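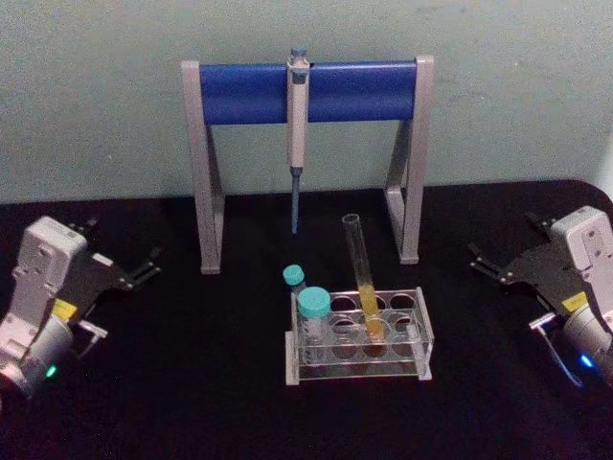

Two-arm bench station, Iradberg laboratory. Pipette stand, tube rack and grippers.

The Iradberg Office of Laboratory Practice has revised its rules for two-arm robot stations used in liquid handling. The main points are set out in this thread. The full text runs to 18 pages and is open for comment. (1/9)

The rules apply to every bench where a robot handles open or capped tubes, including benches used only for training runs. Sites at Crabtree and Worndale are covered on the same terms as Iradberg. (2/9)

Bench layout. Each station must keep a written layout sheet listing every item allowed on the tabletop. Items not on the sheet are to be removed before the arms are powered. A plain, dark, matte work surface is preferred where glass or clear plastic is handled. (3/9)

Open glassware. A test tube holding liquid may be filled to no more than half its height when a gripper is to approach it. Approach should be from the side, at reduced speed, with the second arm held clear and its fingers open. (4/9)
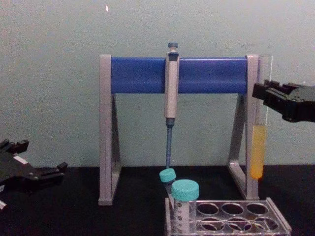 Hanging tools. A pipette left on its stand counts as an obstacle and must be entered in the motion plan at its full length, from plunger to the end of the shaft. Operators should check the clearance between the shaft and any cap below it before each run. (5/9)

Capped tubes. Centrifuge tubes must be closed before a run begins and may be opened by an arm only where the task sheet says so. Graduation marks should face the operator when the rack is loaded. (6/9)

Records. We reviewed 262 run logs from August in preparing this revision. Many gave the task and the result but left out the starting position of the tubes. From now on a run without a recorded starting layout will be returned to the site for correction. (7/9)

Stops. After 3 unplanned stops on one task, work on that task is suspended until the station lead has signed the log. Stations using the Bosusix planner must attach the planner report. Resetting the counter by restarting the software is not permitted. (8/9)

Comments on the earlier draft came to nearly 700, and a table of responses is included as an annex. Further comments should be sent by site leads in writing, quoting the section number. Questions on stop records should go to the Worndale desk. (9/9)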